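Project report, draft 3 - Dorothy Lightfoot
05/05/2020

## What we were trying to do

Short version: get a simulated arm to pick up a roundish thing from a table and put it down somewhere else, by showing it lots of examples of me doing it. No hand-written rules. The arm copies what it saw. So most of the project ended up being about the examples, and the learning part came almost at the end.

Original plan was the real arm in the lab. Lab shut, so everything moved into simulation. Chapter 2 of the proposal is therefore out of date, please ignore the bit on cable routing.

## Setup

- Simulator: Genska, run on my own laptop. Slow but it works.
- Teleoperation: Ziris, keyboard first, then a cheap gamepad. Keyboard was awful.
- Storage and playback of episodes: Mondal.
- Training: Hora, default settings apart from the batch size, which I had to drop to 40 or it ran out of memory.

Two camera views get saved for each step, one fixed and one on the wrist. The wrist one matters most close in, when the fixed view can't really tell where the fingers are compared with the object.

## Collecting the examples

One episode = start pose, drive over, line up, close, lift, carry, let go. Object position is random each time, within reach. Same wood-look table the whole way through, I left the light alone too. Should have varied both, see later.

I threw away the first batch completely. Every one of them came in from the same side and the model just learned to drift left no matter where the object was. After that I wrote a starting direction on a scrap of paper before each session and stuck to it.

Final count after cleaning was 400 episodes. Took far longer than planned, partly my thumbs.

Lining up is the hard bit. From the wrist view the object sits low, and the gripper hides part of it, so you are steering by the top half and the gaps at the sides. If one gap closes up before the other you are off centre, and closing the fingers then tends to shove the thing instead of gripping it. I got in the habit of stopping and nudging across before closing. Those nudges turned out to be useful, see Results.
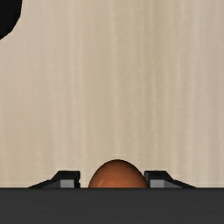 *Fig. 1: Wrist view while lining up. Gap on the left, right finger up against the object.*

I labelled each episode by hand afterwards: clean, corrected, or failed. Corrected means I noticed I was off and fixed it. Failed ones were kept in a seperate folder and not trained on. Anything where I paused for ages in the middle (phone, tea) got trimmed, otherwise the model learns to sit still. It really did sit still, in one run it never moved at all.

## Training

Nothing fancy. Images from both views plus the joint angles go in, next small movement comes out. 7 training runs in total, most of them wasted on a bug where the gripper open/close value was saved one step late. Replaying an episode in Mondal showed it straight away, fingers shutting after the arm was already going up. Should of replayed them on day one.

## Results

Clean-only training looked best on paper (lower error) but was worse at the actual job. If the arm arrived slightly to one side it had no idea what to do and just closed anyway. Adding the corrected episodes fixed a lot of this. It now slides across before closing, more or less the way I do, including a small wobble which I'm fairly sure is my wobble.

Still bad at:

- object near the far edge of the table, hardly any examples there
- anything starting with the wrist turned
- letting go. It hovers. Don't know why yet, maybe the trimming took off too much at the end

Haven't tested on a different table colour. I expect it to go badly as it has only ever seen the one.

## If I did it again

Vary the table and light from the start, not as an afterthought. Fewer episodes but spread out better, with a grid of start positions instead of trusting the random ones, which clumped. Gamepad from the beginning. Also write down which settings go with which run, I have two folders both called final and had to work out which was which from the file times.

I'd also record more of the fixing on purpose: start off centre, then correct. In the December plan this was listed as "optional extra". It should have been the main thing.

## To do before hand-in

- redo the results table, numbers are from the run before the bug fix
- Fig. 2 (error plot) needs axis labels
- reference list
- ask whether the episode files need to go in with the report or just the code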